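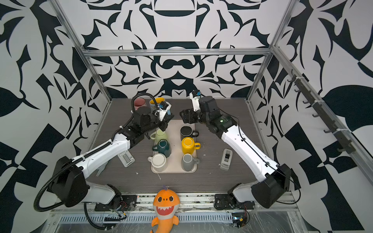 Widura Freeze Dryer, Shelf Model

Asset number: 3872
Location: Alten Building, ground floor, Shared Preparation Suite
Status: Available for booking
Access: Trained users; sample submission service for everyone else
Contact: Ulises Insaurralde, Preparation Suite

Overview

The Widura is a floor-standing freeze dryer with a heated shelf chamber and a side manifold. It removes water from frozen samples under vacuum, by sublimation, and leaves a dry solid that can be ground, weighed, stored or sent on for analysis. Most of the work done on it at Prakby is plant tissue, soil, sediment and food samples ahead of elemental or isotope analysis. It is also used for protein solutions and for small batches of teaching material for the certificate courses.

The instrument replaced the older manifold-only unit, which has been moved to the Yáñez Annexe and is kept for solvent-free aqueous samples in round-bottomed flasks. Users who were trained on the old unit need a short conversion session before they can book this one. The vacuum release sequence is different, and the old sequence will draw pump oil back into the line if it is used here.

Specification

Chamber type: Cylindrical, clear door, front opening
Shelves: Three, electrically heated, removable
Usable shelf width: 38 cm
Chamber volume: 61 litres
Manifold: Eight ports with quarter-turn valves
Refrigeration: Two-stage compressor
Vacuum pump: Rotary vane, oil sealed, with exhaust mist filter
Vacuum gauge: Pirani, reading in mbar
Shelf control: Programmable, up to six steps per program
Defrost: Hot gas, manual start
Data output: Pressure, shelf temperature and condenser temperature, logged once a minute to CSV
Electrical supply: Single phase, dedicated socket
Weight without pump: 130 kg

The shelf probes read the metal and not the sample. Two loose product probes are kept in the drawer under the control panel and can be frozen into a sample before loading. The logger records them in the last two columns of the file. If they are not plugged in, those columns contain a fixed out-of-range value, which should be removed before plotting.

What can be dried

Aqueous samples of any ordinary biological or environmental kind can be dried without further approval. Typical loads are leaf and root material in paper envelopes, soil in open trays, sediment in wide-mouthed pots, and solutions in vials with slotted stoppers.

Samples containing sugar, honey or fruit pulp at high concentration often collapse during drying and set as a glassy layer. They can be run, with a thin fill and a slow program, but they should be discussed first. The same applies to anything high in salt. Sea water residues lower the freezing point enough that the sample may look solid at loading and then melt on the shelf.

What cannot be dried

Organic solvents are not accepted, including small residues left after an extraction. Acetonitrile, methanol and ethanol pass straight through the condenser and into the pump oil. Strong acids are not accepted in any quantity. Dilute acid digests must be neutralised first and declared on the booking form. Trifluoroacetic acid left over from peptide work counts as an acid for this purpose, whatever the dilution.

Live cultures above the lowest containment level, radioactive samples and sealed containers of any kind are also excluded.
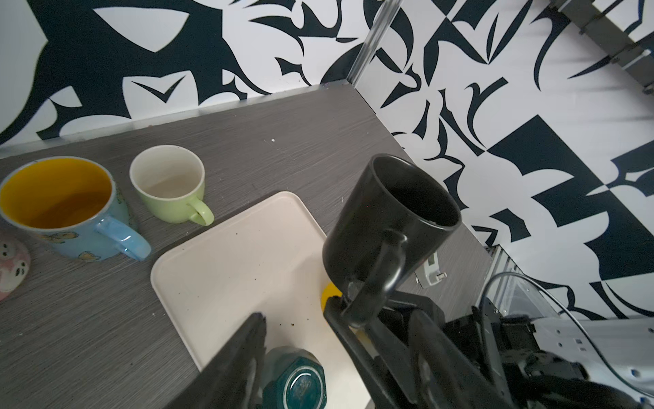 Samples that fall between these categories are decided case by case, on the basis of a written description of the matrix and everything that has been added to it. A description such as "buffer" is not enough. The buffer should be named and its concentration given. Volatile buffers such as ammonium bicarbonate are usually accepted in small volumes, with an oil change charged to the user afterwards if the gauge reading has drifted.

Preparing a load

1. Freeze the samples fully. A domestic freezer is not cold enough for most solutions. Use the ultra-low freezer in the suite and leave them overnight.

2. Keep the fill shallow. For solutions, a depth of one centimetre dries in a reasonable time. Doubling the depth more than doubles the run.

3. Leave an opening. Use a slotted stopper, a pierced film or a loosely folded envelope. Intact screw caps will be removed from the load and the samples returned.

4. Label in pencil or solvent-resistant ink. Adhesive labels made for room temperature fall off in the freezer and collect in the drain.

5. Pre-cool the shelves for anything that thaws quickly. Allow an hour for this before loading.

6. Load without delay and close the door. The door seal should be wiped with a dry tissue first. A single hair across the seal is enough to prevent the chamber reaching pressure.

Users with mixed loads should put the wettest samples on the lowest shelf, nearest the condenser port. Powders and finely ground material should be covered with a folded wipe and an elastic band – dry powder lifts easily when the chamber is vented and will contaminate the neighbouring tray.

Programs

Four programs are stored on the controller and should not be edited. A user program can be saved in any of the remaining slots, with initials in the title. Slots with no initials are cleared at the end of each term.

Program A, General: Low shelf temperature, then a gradual rise to ambient. Suitable for plant tissue and most soils.

Program B, Deep Tray: As Program A with a longer first stage. Use for sediment and for pots filled to more than two centimetres.

Program C, Solution: Slow first stage with a hold before secondary drying. Use for proteins and other dissolved material.

Program D, Manifold: Shelves off. Use when only the side ports are in use.

End point is judged from pressure. With the condenser isolated for one minute, a rise that stays within the limit on the card beside the gauge indicates a dry load. A larger rise means water is still leaving the sample. Weight is a better test where it matters: dry, weigh, return for a further period, and weigh again.

Shelf heating above ambient is available but locked. It can be enabled for a single run on request. It saves less time than users expect and has a poor record with plant material, which tends to brown.

Unloading

Switch the pump isolation valve to closed before opening the vent. Vent slowly, over at least two minutes. Nitrogen is available at the bench for samples that take up moisture from the air, and the line has its own regulator, which is set and should be left alone.

Dried samples should go straight into a desiccator or a sealed bag. Leaf material left open in the suite regains a measurable amount of water within an hour, and the weight is then of little use.

After unloading, start the defrost, place the drain tube in the bucket, and wait until the coil is clear. Ice must not be chipped or scraped off. The coil has been repaired once for this already.

Booking and charges

The instrument is booked by the day, from 9.30 am. A standard run of plant tissue takes two days, including defrost. Deep trays take three or four. Bookings that run over a holiday closure are allowed only with Program A or Program B, and the user must leave a telephone number on the door sheet.

Internal users are charged per day at the suite rate, which covers electricity, oil and routine parts. External users and partner institutions are charged at the published external rate and should allow extra time for a purchase order to be set up. Course use is not charged, provided the session is on the teaching timetable.

The submission service accepts samples already frozen and labelled, with a completed form. Turnaround is normally two weeks. It is longer in July, when the field season and the annual service coincide.

Training

Training takes one morning and covers sample preparation, loading, the stored programs, vacuum release, defrost and oil checks. It is followed by one supervised run with the user's own samples. Sessions are held for up to three people. Access lapses after a year without a booking, and can be renewed by repeating the supervised run.

Students on degree programmes may be trained with the agreement of their supervisor. Students on certificate courses use the instrument under supervision only.

Maintenance

Oil level is checked before every run and recorded on the door sheet. The oil should be clear and pale. Cloudy or brown oil should be reported before the pump is started – a run begun on bad oil rarely reaches pressure and usually has to be abandoned with the samples half dry.

The oil is changed after roughly 38 running days, and sooner after any load containing volatile buffers. The mist filter, door seal and manifold valves are inspected at the annual service. Spare valve bodies are held in the suite. Flasks and adaptors are not supplied with a booking but can be borrowed and must be signed out.
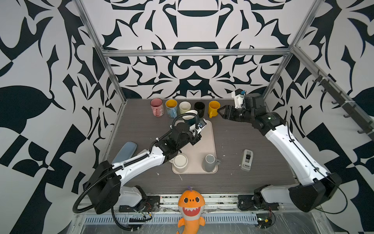
Enclosure with patterned walls, aluminium frame and hook rail.

Related equipment in the suite

Ball mill, for grinding dried plant and soil samples. Two grinding jars, steel or zirconia. Not for damp material.

Ultra-low freezer, with one shelf reserved for loads waiting for the freeze dryer. Samples on this shelf are limited to one week.

Drying oven, fan assisted, for material that does not need to be freeze dried.

Five-place analytical balance, with printer. Users should note the balance is moved only by suite staff.

Acknowledgement

Publications and theses using data from samples prepared on the instrument should name the Prakby Shared Preparation Suite in the methods or acknowledgements section and quote the asset number. A copy of the reference should be sent to Ulises Insaurralde, who also deals with questions about sample suitability, quotations and letters of support for grant applications.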